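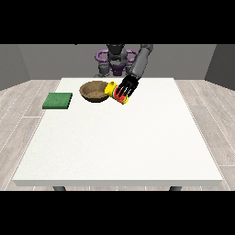

Lavado y secado de vendas, guantillas y protector bucal

Las vendas de algodón elástico de 4 metros se lavan después de cada sesión. El sudor seco endurece la fibra y el velcro pierde agarre mucho antes de que la tela se rompa.

Vendas

Cerrar el velcro sobre sí mismo antes de meterlas en la lavadora. Usar bolsa de malla, agua a 30 grados y programa corto. Sin suavizante: deja película sobre el elastano y la venda resbala en la muñeca. Tender en vertical, sin pinzas en el extremo del lazo. Enrollar solo cuando estén secas del todo, con el velcro hacia dentro.

Guantillas de MMA

No se sumergen. El relleno tarda días en secar y se apelmaza. Mezclar 200 ml de agua con una cucharada de vinagre blanco, humedecer un paño y pasarlo por el interior, dedo por dedo. Abrir la muñequera al máximo y dejarlas a la sombra con papel de periódico dentro. Cambiar el papel a las dos horas.

En las Semow de cuero, una capa fina de crema incolora cada dos meses. Las Denus sintéticas no la necesitan.
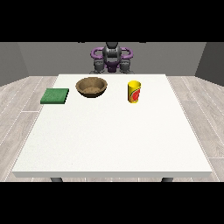
El protector bucal se enjuaga con agua fría al salir del tapiz y se cepilla en casa con jabón neutro. El agua caliente deforma los modelos termomoldeables. Para el remojo semanal sirve cualquier recipiente que no se use para comer. Un cuenco marrón poco profundo y un vaso amarillo, como los de la mesa blanca, permiten separar las dos tareas: en el vaso, el protector con la pastilla limpiadora; en el cuenco, el agua jabonosa para las espinilleras. La esponja verde se reserva para las superficies lisas, con la cara menos áspera y sin frotar las costuras.

Espinilleras

Las de funda extraíble (Onishi, Cason) se desmontan y la funda va con las vendas. En las de una pieza, jabonar, retirar con paño húmedo y secar de pie. Nunca sobre el radiador.

Olor persistente

Bicarbonato en el interior durante una noche y aspirado por la mañana. Si el olor vuelve en menos de una semana, el relleno está contaminado y conviene sustituir el par.

Rizal Purba
31 de enero de 2018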